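Skalalbridge time trial: aero bars or not?
Forum > Road and Time Trial > Equipment

drafty_kneecap
Signed up for the Skalalbridge time trial in May, the 60 km option. I have a normal road bike and I'm thinking of buying the Hsu clip-on extensions. My only other race was the short one at Lala and I rode that on the drops. The course map shows 438 feet of climbing, nearly all of it on Flarnum Hill, and the rest looks flat. Is it worth the money for one event?

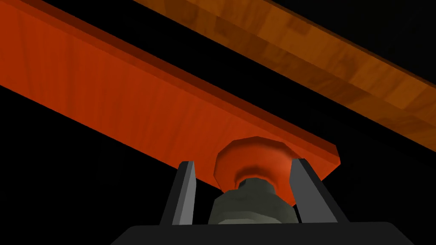

Are clip-ons allowed in the road bike category?
They are allowed in the open category only. With extensions fitted you get moved out of road bike, even if you never use them.

drafty_kneecap
OK, that changes things a bit. I don't expect to place in either category, so I'd still like to hear from people who have ridden the course.

spokecount
I've ridden it 2 times, once with and once without. Buy them. The stretch after Flarnum is long and straight and usually into the wind. You'll want to be low for all of it. My back was sore the first year, but that was from not practicing. 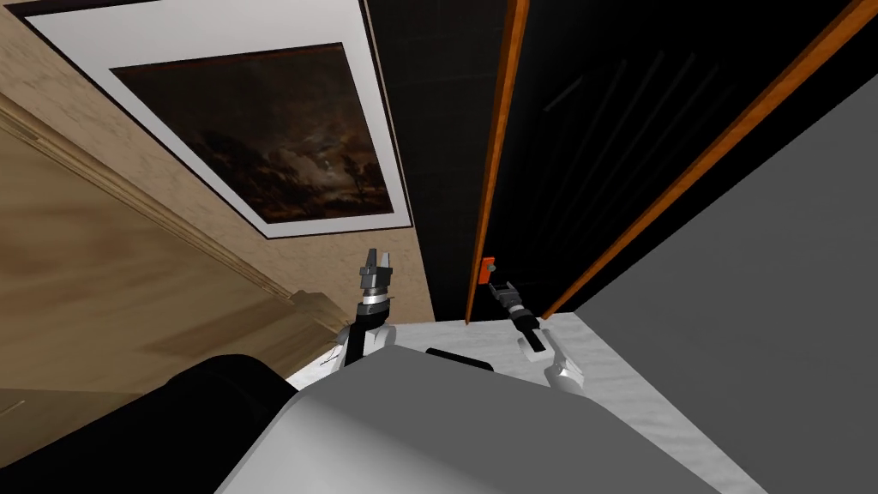 bigring_bev
I disagree with spokecount. A first-timer who gets the bars in May will be in a position they can't hold. They'll sit up every few minutes and lose whatever they gained. Spend the money on tires and ride the drops. The entry limit is 1000 this year too, so there will be a lot of passing, and you need your hands near the brakes for that.

spokecount
Riders go off one at a time. The passing isn't that bad once you're over the hill. I agree about practicing. Start now, 20 minutes at a time.

drafty_kneecap
How wide do you set them? The Hsu instructions only give the bolt torque.
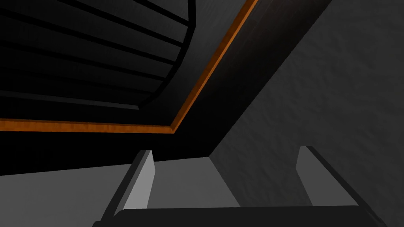
spokecount
Set the width by your breathing first and worry about speed later. If your elbows are so close that you can't take a full breath on a steady effort, move the pads out. I have mine farther apart than most people do. Think of the two grey fingers in the picture, spread wide with a big open gap and the tips leaning out slightly. My extensions sit much like that, and I can still steer one-handed when I reach for a bottle. Bring them in a little at a time over a few weeks.

bigring_bev
That width is fine for comfort, but it gives away a lot of the benefit. If they have to be that wide I'd stay on the drops.

drafty_kneecap
I'm going to borrow a set from the club and try it both ways on the Lala loop. Will post the times when I have them.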